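Workshop notebook – natural dye bench
Last updated: April
Filed under: Notebook / Dyeing / Madder & Onion Skin

Back at the bench at 7:40 with a big mug of coffee and the window open, because the madder pot from last night still has that warm, beety, slightly barnyard smell that I happen to love and Zixuan does not. I want to get everything down before I forget it, so forgive the rambling. Vanderleia asked me to write more of the "why" this time and less of the "what," and I will try, but you all know how I am.

The question we started the month with was whether the onion skin orange from the Stosden batch can be repeated. That was the one everybody fell for, the soft pumpkin color that Thaís wanted for the table runners. We had one good pot and very poor notes (mine, I'm sorry to say), so I have been working backward from the scraps taped in the old binder and from whatever Jucélia can remember, and she remembers a lot.

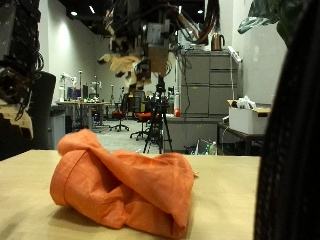 Fiber & Color Group – Disow Community Workshop

So, the recipe as I now believe it to have been. Dry goods weighed 439 grams before scouring. I scoured with soda ash and a squirt of the plain soap, kept it at a low simmer for two hours, and the water came off the color of weak tea, so I did it again. The second water was nearly clear. I used to skip the second scour when I was in a hurry, and looking through the binder I can see just which pages those were – the color sits up on top of the cloth in patches, like jam on toast that somebody didn't bother to spread.

Then the alum. Tainá Mendonça has been telling me for ages that I'm heavy-handed with it, and she is right, and I'm writing it here in ink so she can point to it later. I went down to 12 percent of the dry weight and left everything to sit overnight with the lid on. No stirring after the first half hour. In the morning I gave it a gentle squeeze and it went straight into the dye pot.

Onion skins: 406 grams, all yellow, no red ones mixed in. These were the sacks from the Cabello grocery, and bless them for saving the skins for us all winter. I simmered the skins for an hour, strained them through the old pillowcase, let the bath cool down to lukewarm, and only then put the cloth in. Brought it up slowly to 181 on the candy thermometer (Fahrenheit, for anyone reading this at the Skutano studio) and held it there for 50 minutes. I think holding it there matters a great deal. When I let a pot run up to a boil back in the winter, the orange went brown on me and never came back, no matter what I rinsed it in.

The madder is a longer story. I was hoping for a proper brick red, and what I keep getting is closer to salmon. It's a lovely salmon! But it isn't what we promised for the banner. Our tap water is soft, and madder likes some chalk, so the next pot gets a spoonful of calcium carbonate stirred in at the start. Zixuan Xu thinks the root is simply old. We bought that bag a good while ago and it has been sitting on the shelf above the kettle, getting steamed every time somebody makes tea, so there may be something in that.

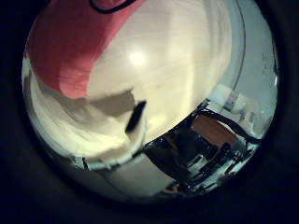 What I'd like to do is split the next batch, half from the old bag and half from a fresh one, same water, same chalk, same pot size, and put the two side by side once they have been rinsed and ironed. I've asked Jucélia Vasconcelos to order the fresh root, and to get it ground this time, as my wrists are not up to another afternoon with that coffee mill.

Light test: the strips have been taped in the south window for 102 hours of daylight, going by Thaís Lacerda's tally on the back of the calendar. Onion skin has faded a little on the uncovered side, more than I'd hoped. Madder hasn't budged as far as I can tell. The strip with the iron dip went a handsome olive and has stayed put, so if the runners are going to live near a window we might want to talk about a very short iron dip, just a minute or so, and accept a duller orange.

Washing: one strip of each by hand in cool water with the plain soap. The rinse from the onion skin was faintly yellow the first time and clear the second. I haven't tried the machine yet.

To do before the next pot:
– new pillowcase for straining, the old one has a hole near the seam
– label the alum jar on the lid AND the side
– ask Vanderleia Toledo if the wide enamel pot can stay with us through the end of the month
– try the leftover onion bath on wool, it still has plenty of color in it

Bath is in the lidded bucket under the sink. Please don't pour it out.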